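Climthorpe Robotics Reports Results of Grip-Adjustment Method for Soft Foods

CLIMTHORPE, March 9, 2025 - Researchers at the Sturketine Laboratory have released results for a training method that teaches a two-arm robot to pick up soft, easily torn food items and move them between containers. The method, called Evura, was tested on dumplings with thin wrappers, which are hard for standard grippers to handle because they change shape when squeezed and tend to lie against one another.

Evura combines demonstrations performed by a person with a second round of training on corrections. In the first round, an operator guides the robot through the full task. In the second, the robot runs on its own and the operator steps in only when a pickup is about to fail. Those short corrections are then given extra weight when the control policy is retrained.

The study used 252 full demonstrations and 100 evaluation trials. The trained policy finished 81 of the trials without tearing a wrapper or dropping a piece. The remaining 19 were recorded as failures. A trial was counted as a failure if any piece was dropped, torn, or left outside the target container, even if the robot recovered afterward.

The test task moves dumplings between a plate and a bamboo steamer. The dumplings differ in color and size, and they are not placed in fixed positions. The robot has to decide which piece to take, which way to turn the gripper, and how far to close the fingers.
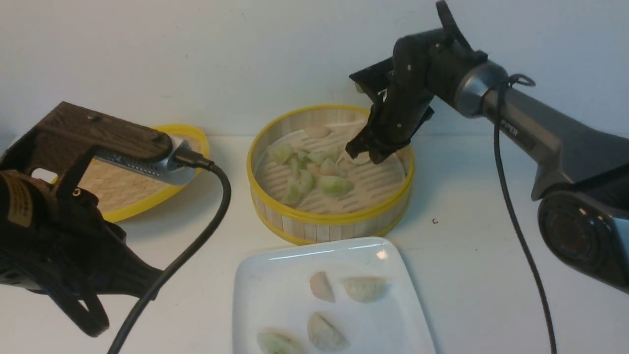
Stasiv, which develops handling equipment for commercial kitchens and reviewed the results before release, said the choice of food was a fair one, but that it would want to see the same policy run on pieces with more surface moisture before drawing conclusions about a working kitchen. It added that the strict failure rule made the numbers easier to compare with its own in-house testing.

The laboratory said it agrees that moisture is an open issue. All of the trials in the study were run at room temperature, and no steam was present at any point. Wrappers that have just been cooked are stickier and weaker, and the team expects the failure rate to go up under those conditions.

The robot does not use force sensors in its fingertips. It relies on camera images and on the position of the gripper motors to judge how firmly a piece is being held. The cameras serve different purposes: a view from above shows where the containers and pieces are, while a view close to the gripper shows the last part of the approach, when the arm itself can block the view from above.

Lighting was a larger problem than the team expected. Glossy surfaces produce reflections that shift as the wrist moves, and early versions of the policy sometimes treated a bright patch as the edge of a piece of food. The correction data reduced that error, mainly by adding more examples of the gripper working close to shiny material.
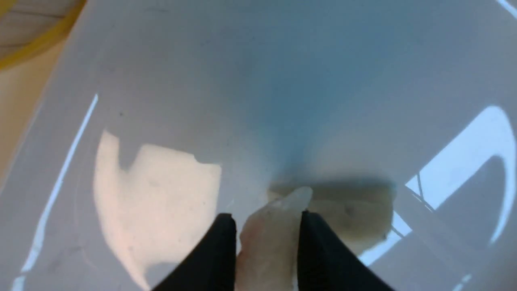
The team also compared Evura with a policy trained only on the first-round demonstrations. That version used the same network and the same number of training steps. It did well on pieces that stood apart from the rest, but it often closed on two at once when the pieces were grouped together. Most of the benefit from the second round came in those crowded pickups.

Not every failure was related to grip. In 4 of the 19 failed trials, the robot picked up the piece correctly and then released it too early over the rim of the container. The laboratory traced this to a delay between the camera images and the arm commands - a software issue that it has since corrected. Those trials were left in the reported results and were not repeated.

Training time was modest. The second round of corrections took less operator time than the first, as each one covered only a few seconds of motion. The laboratory said this matters for sites that change menus or products often, where recording a full new set of demonstrations for each item would not be practical.

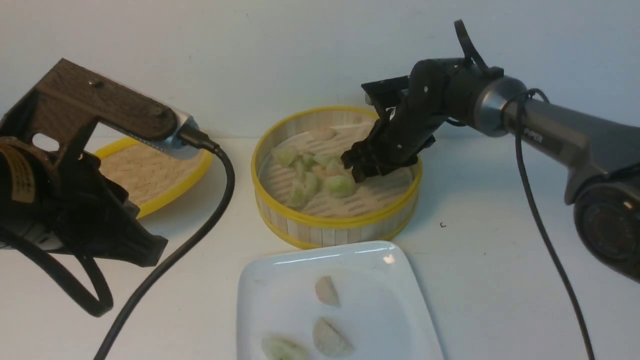
The two-arm test setup at the Sturketine Laboratory, with one gripper at work in the steamer.

The next phase of the study begins in April. It will add filled pastries and sliced fruit, and it will test whether a policy trained on one food can be adjusted for another using corrections alone. The team also plans to run trials with a humid enclosure over the work area, following the comments from Stasiv.

A written report with the full trial log, the scoring rules, and a list of known limits is available from the laboratory on request. Training code will be released after the next phase is complete. There are no current plans to sell Evura as a product.

About the Sturketine Laboratory

The Sturketine Laboratory is the research group of Climthorpe Robotics. It studies robot handling of soft and irregular objects, with a focus on food preparation and packing.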